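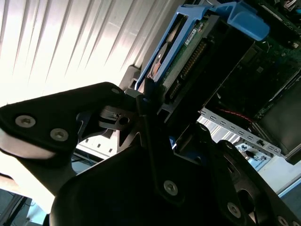
ポリウレタンベースの外周に残る粘着剤と、貼り替え後の白濁について

読了時間:5分
最終更新:6月

両面テープ固定の部分用ウィッグを使用しています。ベースはManaloの薄型で、中央がレース、外周が透明ポリウレタン(以下PU)です。固定にはMerbyの透明テープを使い、9日ごとに外して洗浄、再装着しています。

症状は次の二つです。

・前側のPU部分に、除去しきれない粘着剤が薄い膜になって残る。指で触ると弱いタックがあり、綿棒でこすると糸状に伸びる。
・再装着した翌日あたりから、残留のある箇所に沿ってテープが白く濁る。髪を分けると生え際の線が見える。

除去にはClotauのリムーバー(柑橘系溶剤と表示あり)を使っています。塗布して待ち、布で拭き、その後に普段のシャンプーで洗い、タオルの上で自然乾燥させてから新しいテープを貼る、という手順です。溶剤の量を増やすと膜は薄くなりますが、今度はテープの保持力が落ち、5日ほどで前側が浮くようになりました。訂正します。浮くのは毎回5日目です。

冬の間は白濁はほとんど気になりませんでした。気温と湿度が上がってから目立つようになっています。頭皮に赤みやかゆみはありません。

知りたいのは、白濁の原因が残留粘着剤なのか溶剤なのか水分なのか、それと、PUを傷めずに膜を完全に取る方法があるかどうかです。ベース自体の寿命という可能性もあると思っていますが、購入から半年も経っていないので、できれば使い続けたいです。

回答1

リムーバーの洗い残しでしょう。台所用の中性洗剤で洗えば取れます。自分はそれで直りました。白くなるのは汗です。夏は誰でもなります。テープを白くなりにくいものに替えるのが早いです。

回答1への質問者の返信

中性洗剤は一度試しましたが、膜そのものは変わりませんでした。髪がきしんだので一回でやめています。

回答2
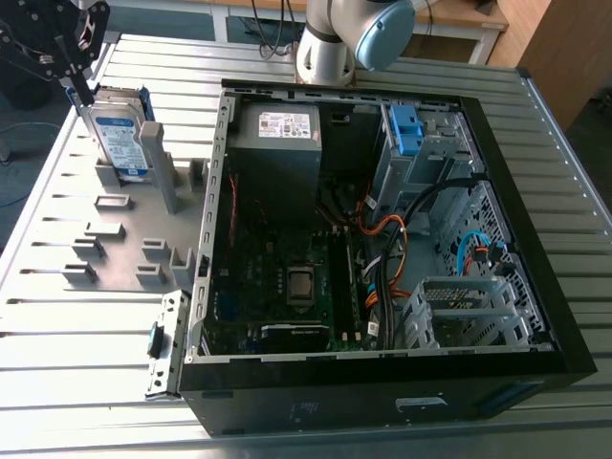 Rimantas Strazds

原因は一つに絞れないと思います。書かれている症状からは、少なくとも残留粘着剤、溶剤由来の油分、水分の三つが重なっているように読めます。順に分けます。

(a)膜の正体
ウィッグ用の透明テープはアクリル系粘着剤のものが多く、柑橘系溶剤で膨潤して柔らかくなります。完全に溶けて流れるわけではありません。膨潤した状態で布で拭くと、大部分は布に移りますが、一部は引き延ばされてPU表面に薄く塗り広げられます。綿棒で糸を引くのはこの状態です。拭く動作をやめ、小さなヘラの丸い側で一方向に寄せて、塊にしてから取り上げてください。金属製のヘラは縁がPUに食い込むので避けます。

(b)保持力の低下
柑橘系溶剤は揮発が遅く、製品によっては油分が加えてあります。溶剤の量を増やした時期から浮きが早くなったのであれば、PU表面に油分が残っていると考えるのが自然です。コンディショニング成分の多いシャンプーは、この油分を落とすどころか、別の被膜を足します。洗浄用には、シリコーンや油剤を含まない透明タイプを別に用意したほうが確実です。髪の部分は従来のシャンプーで構いませんが、外周に流れないよう、毛先側だけに使います。

(c)白濁
アクリル系の粘着層は吸水すると細かい水の粒を抱え込み、光を散乱して白く見えます。乾けば透明に戻るのが特徴です。外した直後に白く、室内に一晩置いて透明に戻るなら水分です。戻らなければ、古い粘着剤と新しい粘着剤が混ざって濁っているか、間に空気が入っています。冬に目立たなかったのなら水分の寄与は大きいはずですが、残留物のある線に沿って出るという点は水分だけでは説明できません。段差で密着が不十分になり、そこが汗の通り道になっているのだと思います。

手順は次のようにします。

・ベースを頭型に載せず、髪を下にして平らに置く。内側を上に向ける。
・溶剤は綿棒で残留箇所だけに載せる。レース側に流さない。結び目の部分に溶剤が入ると後の洗浄が面倒になる。
・2分待ってヘラで寄せる。取り切れなければ同じ箇所に溶剤を載せ直す。量を増やして一度で済ませようとしない。
・29度のぬるま湯と透明シャンプーで外周を洗う。すすいだ後に爪の背で触り、滑るようなら油分が残っているので再度洗う。
・完全に乾かす。温風は使わない。
・貼る直前に、イソプロピルアルコールを少量含ませた不織布で外周を一方向に拭き、揮発させてからテープを貼る。

温度は自分の洗面所で設定している値です。熱い湯でなければ厳密に合わせる必要はありません。アルコールは浸すような使い方をしないでください。薄いPUは長時間触れると硬くなったり、縁が波打ったりすることがあります。コーティングの種類によっては相性が悪いものもあるので、後頭部側の目立たない場所で先に試してください。アセトンと除光液は論外です。

頭皮側の処理も同じ重みで効きます。ベースだけを脱脂しても、皮脂や整髪料の残った皮膚に貼れば、界面はそちらで負けます。洗髪後に完全に乾いてから貼ること。皮膚にアルコールを使うかどうかは別の話で、赤みがあるときは使わないでください。

ベースの寿命については、次の点を見てください。洗って乾かした状態でPUが黄変している、曲げた跡が戻らない、溶剤を拭いた後も全体がべたつく。三つ目が特に重要で、残留箇所に限らず全体がべたつく場合は、粘着剤ではなくPU自体が劣化しています。その状態だと、どう洗っても直りません。

回答2への質問者の返信

詳しくありがとうございます。外したテープを一晩置いたところ、大部分は透明に戻りましたが、前側の細い線だけ白いまま残りました。べたつきも前側だけで、後頭部側にはありません。黄変もなさそうです。

ヘラはプラスチックの化粧用で代用できますか。あと、テープを貼る位置は毎回同じにしたほうがよいのでしょうか。

Rimantas Strazds

化粧用で問題ありません。縁にバリがあれば爪やすりで落としてください。

一部だけ戻らないなら、そこは残留物との混合と見てよいと思います。後頭部側が正常なのでベースはまだ使えるはずです。位置はそろえたほうがよいです。ずらすと前回の端の段差を新しいテープがまたぐことになり、そこに空気が入ります。前側は長い一枚で貼らず、短く切って隙間なく突き合わせると、曲面でも浮きにくくなります。重ねると厚みで線が出ます。

貼った後はすぐ汗をかくようなことをしないでください。アクリル系は貼った直後より時間が経ってからのほうが強くなります。夜に貼って翌朝まで濡らさないのが無難です。

回答3

横から失礼します。テープでなく液状の接着剤に替える手もあります。ただし塗りすぎると白濁はもっとひどくなりますし、乾くまでの見極めに慣れが要ります。自分は前側だけ接着剤、残りはテープです。除去の手間は増えました。リムーバーも接着剤に合うものに替える必要がありました。シリコーン系の接着剤には柑橘系があまり効きません。容器の表示で系統を確認してから買ってください。

質問者の追記

回答2の手順で貼り直しました。膜は前側の右端に少し残りましたが、ほかは指で触ってもタックがありません。シャンプーは透明タイプに替えました。次の交換まで様子を見て、浮く日が変わったらここに書きます。接着剤は今回は見送ります。

Clurlow 関連する投稿

・レースベースの結び目が抜ける 補修剤は有効か
・人毛ミックスのウィッグに使えるドライヤーの温度
・分け目の部分だけ退色した場合の染め直し
・Manaloの外周を自分で切って小さくしたい
・クリップ固定からテープ固定に替えるときの注意点
・水泳時の固定方法と塩素による毛の傷み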